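Drawer slide

A drawer slide, also called a drawer runner or, in older catalogues, a drawer channel, is the pair of narrow fittings that lets a drawer travel in and out of a cabinet without scraping its sides. The word is used rather loosely. A joiner may say "slide" for one single rail, a shopkeeper may mean the boxed pair, and a person kneeling on the kitchen floor with a stuck cutlery drawer may mean anything at all between the drawer front and the back of the cupboard. This article follows the shopkeeper, and uses "rail" for the single piece.

Before metal

For most of the history of furniture there were no slides in the present sense. A drawer sat on two strips of timber fixed inside the carcass, and the underside of the drawer rubbed along them. This works perfectly well, and a great many chests made this way are still in daily use, though the strips wear hollow over the years and the drawer begins to drop at the front as it comes out. The traditional cure is a candle stub rubbed along the strips, and many households keep one in the top drawer for exactly that purpose. A later improvement was the side-hung drawer, in which a groove cut along each side of the drawer rides on a strip screwed to the cabinet wall. Side-hung drawers were popular in small workshop cabinets and school furniture, and they can be seen as the direct ancestor of the metal rail.

Parts

The metal slide comes as a left and a right, or as two identical rails that may be fitted on either side. Each rail is made up of two or more members nested one inside another. The outer member, sometimes called the cabinet member, is fixed to the carcass. The inner member is fixed to the drawer. Where there is a third, it sits between the two and lets the drawer come out further than the length of the closed rail would suggest, which is a great comfort to anybody who keeps the good tea towels at the back.

Between the members run either rollers or small balls held in a strip called a cage or retainer. Roller slides are the cheaper and more forgiving kind, and they put up with a little sawdust. Ball-bearing slides are smoother and carry more, but they like to be clean, and a cage that has been knocked out of place will make the whole rail feel gritty. At the ends there are usually stops, buffers or caps, which keep the members from running off one another and soften the arrival of the drawer.

Extension and length

Slides are described first by how far they open. A three-quarter slide leaves the back part of the drawer inside the cabinet. A full-extension slide brings the whole drawer clear, and an over-travel slide brings it further still, which is useful under a deep worktop. The length given on the packet is nearly always the closed length, and it should be a little shorter than the inside depth of the cabinet. Measuring the old drawer instead of the old rail is the commonest mistake, and a very easy one to make.

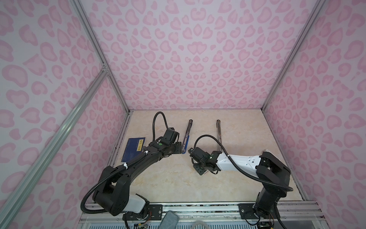
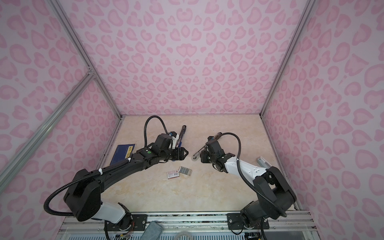 A dark blue booklet and two narrow metal slide rails lie on the marble-patterned surface in the first view; the second is another look at the same surface with its pink leopard-spot panels.

Fitting

Both rails of a pair must be level, parallel and at the same height, and most of the trouble people have with drawers comes from one of these three. The usual order of work is to separate the members, fix the outer ones to the cabinet and the inner ones to the drawer, and then bring the two together with the drawer held straight. Many rails have slotted holes as well as round ones. The slots are for the first screws, so that the rail can be nudged up or down, and the round holes are used once everybody is satisfied. The Prareck manual of household joinery, a patient sort of book, recommends cutting one piece of board to the right height and standing both rails on it in turn, which does away with the pencil altogether.

Separating the members puzzles a good many first-time fitters. On ball-bearing rails there is generally a small lever or tab that must be pressed while the inner member is drawn out. On some pairs it is pressed upwards on one side and downwards on the other, and it is worth trying both before reaching for the pliers.

Care

A slide asks for very little. Crumbs and fluff should be lifted out with a dry brush or the narrow nozzle of a vacuum cleaner, and the old grease wiped away before any new is put on. Valentyna Prokopenko, whose household column was collected in the Burkeck volume Drawers and Doors, was firmly against cooking oil, which turns sticky and gathers everything that falls from the breadboard. She preferred a very thin smear of light grease, and then opening and closing the drawer until the kettle boiled.

A bent rail can seldom be straightened well enough to be worth the effort. As a rule the two are replaced together, even when only one is damaged, so that both sides run alike.

See also

Cabinet hinge
Dovetail joint
Drawer pull
Side-hung drawer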